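Search this site Enter keywords Go

Early Number Work with Boards and Pieces
Course handout, session 6: The fish board

Prepared for the Saturday group. Read before you come and bring your notebook. The short written task at the end is due in November.

1. What this session covers

In session 5 we looked at loose counters: buttons, beans, bottle tops. Loose counters are cheap and flexible, but a child who is still learning to say the number words in order can lose track of them quickly. This week we move to a fixed board, where each piece has a home. We will use one board for the whole session and look at how a single item can carry several different lessons, depending on which part of it the adult brings forward.

The board we use has a beach print and upright fish along the back. The numerals, shapes and signs sit flat on the same board. Similar boards are sold under many names. If your setting has a different one, most of the notes below will still apply, but check the order of the rows before you plan around them.

2. Setting the table

Put the board on a plain or lightly patterned cloth. A cloth keeps dropped pieces from bouncing and cuts down on noise, which matters in a room with other groups working. Smooth it before you start. Small pieces tip over on folds, and a child who is trying to stand a fish up on the table will blame the fish.

A cloth with a printed grid can be used as part of the lesson. Older children can place one piece in each cell, and this prepares them for the ten frames in session 9. For children under four, leave the grid alone and don't mention it.

Leave open cloth on the near side of the board. The child needs somewhere to put pieces down. Keep bowls for the sorted pieces to the side. One bowl is enough for a first lesson.

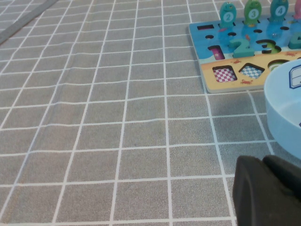

Fig. 1. Fish with number labels at the back of the board; bowl at the right, working space in front.

3. The fish

The fish stand upright, and most children go to them first. Let them. Allow a few minutes of free handling before any talk of numbers. You will learn more from watching how a child lifts and replaces a fish than from asking which one is the 3.

Things to write down during free handling:

Does the child use one hand or both?
Does the child lift the fish straight up, or pull it toward the body?
Does the child go along the row in order, or pick by color?
Does the child say anything aloud? Write the exact words.

Color and number compete here. A child who picks up the green fish when asked for the 3 may know the numeral, or may have learned that green goes with 3. The green numeral in the middle row is also the 3, so color matching works there as well. The color is a help in the first lessons and a problem later. To test the numeral alone, write it on a white card in black marker and ask for the fish that goes with the card.

There are two teal fish near the left end of the row. This is useful. Ask for "the teal one" and see whether the child asks which. If not, put the two side by side and compare the labels.

4. The numeral row

The middle row has the numerals 1 to 10 in fitted recesses. They are thick enough for small fingers to grip by the edges.

Teach the row in sections. Take out 1, 2 and 3 and leave the rest where they are. Place the three on the cloth, name each one, and have the child return them. When that is easy, work with 4, 5 and 6. Many adults empty the whole row at the first lesson and spend the rest of the time hunting for pieces.

A fitted recess corrects the child without any words from you. If the 6 will not go down, the child turns it or tries another place. Wait. Count silently to ten before you help. In the observation records from last year's group, the most common note from the second observer was that the adult had stepped in too early.

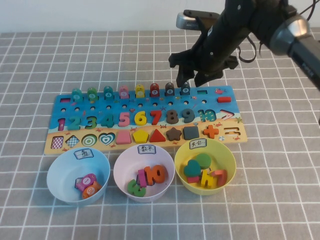
Nour Saliba

The row should be traced with a finger before it is written with a pencil. Have the child run a fingertip over each numeral in the direction it will later be written. Start at the top for all of them except where your school's handwriting scheme says otherwise. The 10 needs its own explanation. It is one piece, so children treat it as a single new sign, and this is fine at this stage. Do not bring up tens and ones yet.

The numeral row and the fish can be joined in one exercise. The child takes the red numeral 7 from its recess, finds the fish labeled 7, and sets both on the cloth. Repeat with 8, then 9. The fish for 8 is dark gray and the numeral 8 is brown, so the color will not give the answer away. Use this pair early with any child you think is matching by color only.

5. The shapes

The shapes are in the sandy band along the front. Some are plain (the red triangle, the brown star, the dark gray square) and some have a pattern, such as the red-and-white checkered square and the blue-and-white checkered diamond. Keep the two kinds apart at first. A child asked to find a square may reject the checkered one, saying it is a flag or a floor. Accept the answer and come back to it.

Good pairs for discussion:

The two squares. Same shape, different surface.
The checkered square and the checkered diamond. Turn a paper square in front of the child and ask what it is now.
The yellow pentagon and the pink house. Ask what is alike about them.

The printed crabs and shells are decoration. Children like to count them. If they do, count along with them and then return to the shapes.

6. The signs

There is a greater-than sign at the end of the numeral row, a plus sign in the sandy band, and a place for an equals sign at the far end. With children under five, leave these for last or skip them. With five- and six-year-olds, begin with plus. Say "and" for the first few lessons ("two and one"), then "plus."

The equals sign comes as two bars. Store the bars in a small envelope marked with the board's name. They are the first pieces to go missing in every setting I have worked in. Two craft sticks cut to size will do as a replacement.

Greater-than should be taught with quantities on the table, never with numerals alone. Put five beans to the left and two to the right, and set the sign between them. Change the beans and leave the sign alone, then ask if it is still true.

7. Packing away

Packing away is part of the lesson and should be given real time. Call the pieces back by row, starting with the numerals, then shapes, then fish. The fish go last, as they get knocked when hands reach across the board.

Check the board against your list before the child leaves the table. A copy of the list should be kept with the board. Wipe the pieces with a barely damp cloth and dry them at once.

8. Materials and storage

You do not need a large budget. For the white cards, buy one pack of 100 and cut each card in half. Dried beans are sold by weight, and a bag of 1000 g will last a group for the year. Over 300 counters in one room is too many, and they end up under the radiators.

The course cupboard has two boards for loan. Sign them out in the green book with Fadi Abou Jaoude before noon. Boards go out for one week. The shelf label for the fish boards is Fulitz and the one for the plain numeral trays is Clasard. Please return each to the right shelf, as the lids look the same from the front.

9. Task for November

Observe one child aged three to six with a number board on two separate days. On the first day do not teach anything. On the second day teach one section of three numerals as described in part 4. Write up to two pages. Include:

The child's age in years and months (no names).
A sketch of the table, showing where the board, bowl and child were.
The child's exact words, where there were any.
One point at which you helped, and what the child was doing just before.

Do not grade the child. Do not send photographs of children.

Handout revised Saturday, October 28, 2023. Session 7 uses the plain numeral trays; bring the white cards you made this week.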